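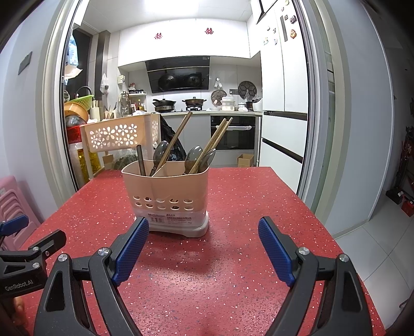 Hand-held gripper with blue finger pads, in front of a utensil holder on a red table.

Zaslow Hand Gripper Kit

Product page, updated 11/08/2019

The Zaslow kit is a gripper that you carry in your hand. It has no arm behind it. A person walks with it to the table, the sink or the cupboard, opens and closes the jaws, and does the job as a robot gripper would do it. The recordings are later used for teaching a robot arm the same work. We sell the kit to laboratories and small companies which need material from real homes, and we also rent it out.

What work it suits

Most of our customers begin with the kitchen and the dining table. Spoons and chopsticks standing together in one holder make a good first exercise. They are thin, they lean on each other, and the fingers must go between them without pushing the holder over. A translucent spoon is also more difficult to find in a recording than a wooden chopstick, so we advise to practise with both kinds from the first day.

After that the usual order is cups, then lids and jars, then cloths. For heavy pans the kit is not suitable. Please do not lift any pot by one handle with it, also when the pot is empty.

The fingers

The jaws open wide and the two pads have a fine diamond pattern. The pattern holds thin handles better than the smooth pads of our earlier kit, which many customers found too slippery for cutlery. The pads are wearing parts. In our own tests we change them after 2,000 grasps, but if you work much with rough wood you should look at them earlier. When the points of the diamonds become flat, the pad is finished.

To change a pad, open the jaws completely, put the gripper on its side and take the old pad off with the tool from the case. Clean the surface below with a dry cloth. Press the new pad on and close the jaws slowly one time to see that both pads meet straight.

What is in the case

Gripper with camera, ready mounted
3 pairs of finger pads
Charger and cable
Pad tool
Calibration card
Printed guide in English
Carrying case with foam

The recording software, Trenirton, is downloaded separately. The licence is included in the price of the kit and has no end date. Trenirton runs on a normal laptop. It shows the jaw opening together with the video, and you can cut a long recording into single grasps there.

Working in other people's homes

The camera looks forward over the jaws and it sees more of the room than the operator expects. Through an open door it can record a complete kitchen, with everything that is on the fridge. Before you start, ask the family what may be seen. Letters, photographs and medicine should be put away. Trenirton has a function for covering parts of the video afterwards, but it takes time and it is better to prepare the room.

We recommend not to tidy the room more than this. A robot which has learned only from empty tables will have problems in a normal house.

Rental and prices

The full kit is rented for 219 pounds per week, with delivery in both directions included. A spare set of pads costs 53 pounds. For the purchase price please write to us, as it depends on the number of kits and on whether you need training. The training is given at our workshop in Lockyer and takes one day. Groups from the Ondness area can ask for a visit instead.

Rented kits must come back clean. Flour and oil can be wiped from the pads with warm water and a little soap. The gripper body is not waterproof, so please use only a damp cloth on it and never hold it under the tap.

Delivery

Kits for purchase are built after the order. The next group will be ready in March and there are still places in it. Rental kits can normally be sent in the same week.

Questions about orders, rental and training: Bronwyn Whitelaw, customer office. Please write in your message which objects you want to work with and if you have already a robot arm, then we can answer you faster.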